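标题:腕部相机和固定相机时间对不齐,策略在篮子边上犹豫,求指点
版块:感知与控制 > 模仿学习
发表于 2023年10月6日

楼主 Man-sik Baek

各位好,我的中文不是母语,有写得不清楚的地方请直接问我,我会再解释。

我们用 Zimutby 做中间件,双臂,任务是把方块放进藤编的篮子。策略用示教数据训练,输入是腕部相机、固定相机和关节角,输出是一段动作序列(action chunk)。现在的问题是,手臂到了篮子边缘附近,动作会变得犹豫:向前一点,退回一点,再向前。有时候最后能放进去,有时候夹爪在错误的高度张开。

我检查了以下内容:
1. 手眼标定重新做过,重投影误差和以前差不多。
2. 关节控制器单独跑轨迹,没有抖动。
3. 数据集一共 231 条示教,我看了其中 61 条的时间戳,发现腕部相机比固定相机晚,最多差 800 毫秒,而且每一条差得不一样。

第三点我很怀疑。但是训练的时候两路图像是按照“最近时间戳”来配对的,所以按道理,偏差应该已经被处理了。我不明白为什么还会这样。

配对的代码很简单:以固定相机为主时钟,每一帧去找腕部相机最近的一帧,没有设最大容忍值。动作取同一时刻的关节目标。

2楼 Kittipong Rojanasak

没有设最大容忍值,这个先改。如果腕部那一路掉帧,“最近”的那一帧可能离得很远,你的代码不会报错,会安静地给你一个旧图像。

另外请问,你的时间戳是在哪里打的?相机驱动里,还是主机收到消息以后?

3楼 Man-sik Baek(楼主)

谢谢。我查了,固定相机是驱动里打的,腕部相机是主机收到以后打的。也就是说两个时间戳的意义不一样。这个我以前没有注意到。

4楼 Usa Sukprasert

那就对上了。腕部那一路如果走压缩传输,编码、排队、解码的时间全部算进去了。排队的长度又跟当时的网络负载有关系,所以你看到每一条差得不一样。

最近时间戳配对只能处理采样时刻不同的问题,不能处理时间戳本身是错的问题。你现在配出来的一对,戳很接近,拍摄时刻可能差很多。

能不能两路各贴一张?想看看策略在这两个视角里分别能得到什么信息。

5楼 Man-sik Baek(楼主)

可以。先是腕部相机,然后是固定相机。同一次运行里的,不是配好的一对,请不要用它们判断同步。 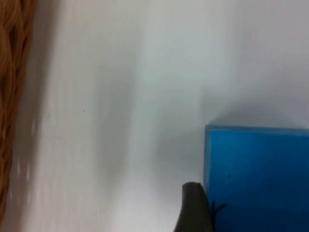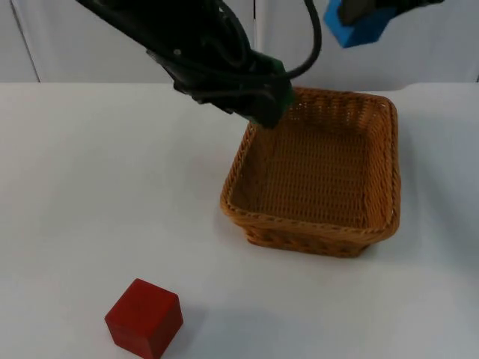 6楼 Graciela Huenchumán

我不太同意大家把所有的问题都算在时间戳上。时间差当然要修,可是“向前一点,退回一点”这个现象,我在时间完全对齐的数据上也见过。原因是 action chunk 的拼接。你每隔几步重新推理一次?新的一段和旧的一段怎么过渡?

如果直接切换,前后两段对篮子边缘的高度估计稍微不同,手臂就会来回。

7楼 Man-sik Baek(楼主)

直接切换,没有做加权。旧的一段没有执行完,新的一段来了就替换。

8楼 Kittipong Rojanasak

两个原因可以同时存在。但是我会先修时间戳,再调拼接。顺序反过来的话,你用加权平均把来回的动作抹平了,曲线很好看,夹爪还是在错误的高度张开,而且更难找原因。

还有一个意见。看你腕部那张,大部分画面是白色的平面,蓝色的块在右下,篮子只在最左边有一条。这种视角对“离篮子多远”提供的信息不多。固定相机那张里篮子很完整。接近篮子这一步,我觉得可以试试降低腕部图像的权重,或者训练时随机遮掉这一路,看结果变不变。

9楼 Graciela Huenchumán

随机遮掉可以作为诊断。作为解决方法我反对。夹爪靠近物体的时候,固定相机很容易被手臂挡住,这时候腕部相机最重要。你不能因为一张图篮子不完整,就说这一路没用。

10楼 Kittipong Rojanasak

我没有说没用,我说的是“接近篮子这一步”。不过诊断这一点我们的意见是一样的。

11楼 Herman Sinaga

补充一个测延迟的土办法,我们在 Usstead 一直这样做:让两台相机同时看同一个会闪的灯,灯由控制器的 IO 触发,控制器记录触发时刻。然后在两路图像里分别找第一个变亮的帧,减一下就是各自的总延迟。多测几次,看平均值,更要看分布。如果分布很窄,减一个常数就够了。如果很宽,减常数没有用,必须在驱动层打时间戳。

已经录好的数据比较麻烦。可以用腕部图像算光流,再和关节速度算出来的相机速度做互相关,峰值的位置就是偏移。一条示教里偏移变化不大的话,这个方法够用。白色的平面纹理少,光流会很差,建议只取有物体边缘的区域。

12楼 Usa Sukprasert

同意楼上。互相关的时候注意把静止的段落去掉,不然峰会很平。

13楼 Man-sik Baek(楼主)

更新一下。我把腕部相机的时间戳改到驱动层,然后用 Herman 的方法给旧数据估计偏移。峰值清楚的就修正,不清楚的就删除。配对也加了最大容忍值,超过的帧直接丢掉,一共丢了 3,892 帧。重新训练以后,在篮子边缘的犹豫少了很多,但是没有完全消失。

剩下的部分和 Graciela 说的很像:几乎都发生在两段动作交接的地方。我把新旧两段的末端位置画在一起,高度方向确实有一个小的台阶。

夹爪在错误高度张开的情况,目前还没有再看到,但是我测得不多,不敢说已经解决。

14楼 Graciela Huenchumán

台阶在高度方向,那试一下时间加权,旧的一段权重按指数衰减,衰减不要太慢,不然响应会变迟钝。夹爪的开合不要参加平均,单独取最新一段的值,否则会得到一个半开的指令。

15楼 Kittipong Rojanasak

夹爪单独处理这一点很重要,我们在 Detville 的项目里也踩过。还有一点小的不同意见:指数衰减之前,请先量一下推理本身的时间。新的一段出来的时候,它的第一步对应的是推理开始的时刻,现在已经过去了。你应该跳过前面几步再接上去。如果没有跳,手臂每次都会被拉回去一点,看起来和你说的“退回一点”一模一样。

16楼 Man-sik Baek(楼主)

我没有跳。我是从第一步开始执行的。

我先改这个,加权以后再加,两个分开测。代码整理好以后我会放到 Nakpan 的公共目录,到时候在这个帖子里回复。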